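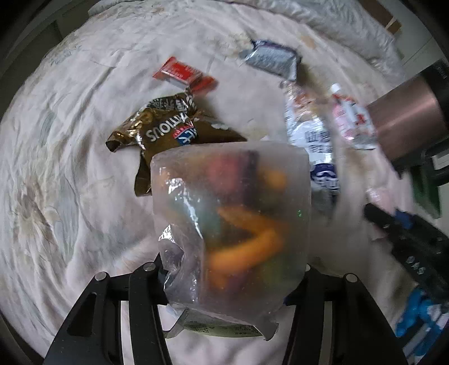
Attachment 1 — the clear bag with the orange pieces, plus some of the other snacks on the bed

Ticket 414
Opened 2023-07-19 by Marcus Kasprzak
Product: Stinby snack box, large
Status: waiting on customer

Hi Stinby folks! I've got a mixed-up box and I'm hoping you can sort it out with me. I dumped everything out on the bed to check it against the packing slip (the kitchen table is buried in tax stuff right now, don't ask) and a few things don't line up.

First, the clear bag. The slip has a line for "Wamen dried fruit mix" and I'm guessing this is it, but there's no brand on the front that I can find. There's a little white label near the bottom and the print is so tiny I gave up, even with my reading glasses on. I can make out a big curved orange piece and another smaller one, something dark purplish red, and some green and brown bits. Is that fruit? Vegetable chips? My daughter can't have mango, so I'd really like to know before anybody opens it!

Second, the slip says I should have 3 of the Fraser crackers and I got none. I looked in the box twice and shook out the paper filling too.

Third, the box is supposed to come in at over 300 grams of the dried stuff and this one bag feels light to me. No kitchen scale here, so take that for what it's worth.

The rest looks fine — the gold and brown one, the little red packet, the silver pouch with the purple band, the white bag with the blue print. Happy to keep all of those.

What I've tried so far:
Checked the order page, it only says "assorted."
Typed the code from the slip into the Sonden tracker, got "item not found."
Logged out and back in, same thing.
Tried it on my wife's phone, same thing again.

Update, same day, after dinner: your auto reply asked for the lot number. Is that the number on the slip or the one on the tiny label? If it's the label I'll try again in daylight by the window. Also the reply said I have 30 days to report missing items, so I'm counting this as reported — please add the crackers to the ticket, they aren't showing in the summary.

Marcus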